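Print | E-mail
Posted in January | By the Workshop Visits desk
6 comments | Share

Can a machine clear the table yet? An afternoon at Brorik

Brorik keeps its test floor in Ashby, behind a tire store, and opens it to visitors twice a year. I went to the winter session, which started at 1 p.m. and ran until the coffee was gone.

The first stop was shop-floor work. A fixed arm took brackets out of a bin and set them on a tray. It got through 894 brackets the day before our visit, according to the sheet on the wall, and dropped 7. The bin has to be filled by hand, and the brackets all have to be the same size. A worker at the next bench was sorting mixed hardware, a job the company has not tried to automate.

Household chores were the second half of the tour. The project is called Evus, and it is much further behind. Fruit was the subject of most of the talk. A bin of brackets is one shape over and over, while a fruit basket asks for a different grip almost every time. Squeeze a tomato the way you would hold an orange and you have a mess.
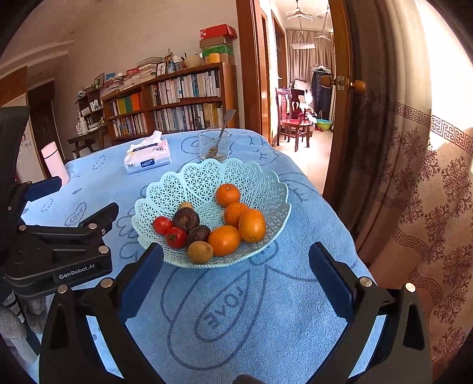 The gripper over the fruit basket. Oranges, cherry tomatoes and a kiwi share the space.

We saw six tries at moving fruit from one dish to another. Four went fine. One orange rolled off the table, and on the last try the arm stopped and had to be restarted. Each move was slow enough that I could have done the whole basket in the time it took for one piece.

Someone asked about dishes and laundry. Dishes are planned for next year. Laundry has no date. Plekamum, the software that runs the arm, has 800 practice runs of folding towels behind it, and the staff did not want to show us the results.

My answer to the question in the headline is no for the house and yes for part of the shop. I would go back in a year to see the dishes.

Parking is on the street. Wear closed shoes.

Print | E-mail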